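Fader task: gripper drives cap past the end stop, sim says success
Forum > Simulation and Control > Troubleshooting

gruvo_dan
4th April
Posts: 50

Hi all, long post, sorry in advance. I've been working on a little benchmark in Gestby where the arm has to come down over a mixing console, find the right channel and slide the fader to a target. All in simulation for now. The plan is to move it onto our bench arm at work once I trust it, and right now I very much don't.

The trouble is with the end of travel. The arm comes in from above, closes on a cap, pushes it up the track, and then when the cap reaches the top it just... keeps pushing. The reported force climbs until it hits my clamp at 200 N (yes, I know, I'll get to that) and sits there until the episode times out. The fader joint is at its limit, the position error is zero, so my reward function happily marks the whole thing a success. I only noticed because I was plotting forces for something else!

I ran 2,303 episodes overnight and 328 of them did this. Every one of those was logged as a pass.

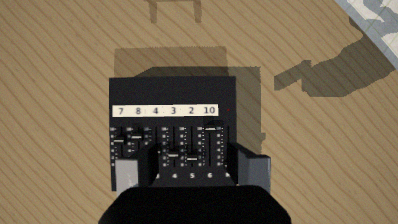 What I've tried so far: halving the physics timestep (fewer of them, but they still happen), softening the joint limit (now the cap goes through the end of the slot and snaps back, which is worse), and lowering the position gain on the last stretch. The gain change helped the most, but then the arm gets lazy and stops short on the stiffer faders.

Anyone seen this? I'm using the Brollik contact solver with default settings, apart from the timestep.

tinshed
Your clamp is your problem. 200 N on a plastic fader cap! You'd have the thing off its stem and halfway across the room. Put it down to something a person would use with one finger and see what's left of your failures.

gruvo_dan
Yeah, fair. The clamp was left over from a drawer-opening task and I never changed it. I'll lower it tonight. But wouldn't that just hide it? The arm would still be leaning on the stop, only more gently.

mossyrelay
I'd side with Dan here. The clamp should come down whatever else you do, but the real bug is that the controller has no idea it has arrived. How are you setting the target? If it's a gripper position and there's any slip between finger and cap, the gripper target can end up past the end of the track while the cap is sitting at its limit. Then it'll push forever trying to close an error it can't close.

I had the same thing with a sliding bolt last year. It took me two weeks to find and I was in a foul mood for all of it.

gruvo_dan
Oh no. It is a gripper position. I compute the offset once at grasp time and never update it. So if the fingers slip down the cap a bit during the push, the offset is stale and everything is shifted. That would fit with it being worse on the stiff ones.

tinshed
Still think you're overcomplicating it. Drop the clamp, add a rule that ends the episode as a failure if force stays high for more than a moment, go to bed. You don't need a perfect grasp model to slide a fader.

mossyrelay
Disagree pretty strongly. If this is going onto hardware, "end the episode" has to mean something there. What does the arm do when your rule fires? If it holds position, it's still pressing. If it opens the fingers while it's loaded up, it can jump. You want it to back off along the track first and then release.

pallet_jack_annie
Jumping in for the safety side, as I look after a real cell. Please don't rely on the policy or the sim wrapper for your force limit. Set it in the arm's own safety config, separately, and test it with a foam block before you go anywhere near a console. We had a script with a limit in the wrong units and the only thing that saved the fixture was the limit in the controller.

Also, Dan, go back over those passes. If anything was trained on them you've been rewarding it for leaning on the stop.

gruvo_dan
Ugh, yes, one checkpoint was. It's going in the bin.

Update after a few hours of poking at it. I now recompute the offset every control step from the cap pose (cheating a little, I know, I won't have that on the real arm), dropped the clamp to something sane, and made sustained force at the limit count as a failure. I reran a batch of 200 and got no stuck pushes. A couple still stop short on the stiff faders, so the gain needs another look.

tinshed
So it WAS partly the clamp :)

mossyrelay
You changed three things at once, so you can't tell. Put the old clamp back with the new offset code and run the same seeds.

gruvo_dan
Running that now. I'll post the force plots when it's finished. Does anyone have a decent way of estimating the slip without the cap pose? The Guérin plugin claims to do it from finger torque, but the docs are pretty thin.

pallet_jack_annie
Haven't used it in sim. On our arm the torque signal was too noisy at low force to be much good, so I'd start with a camera.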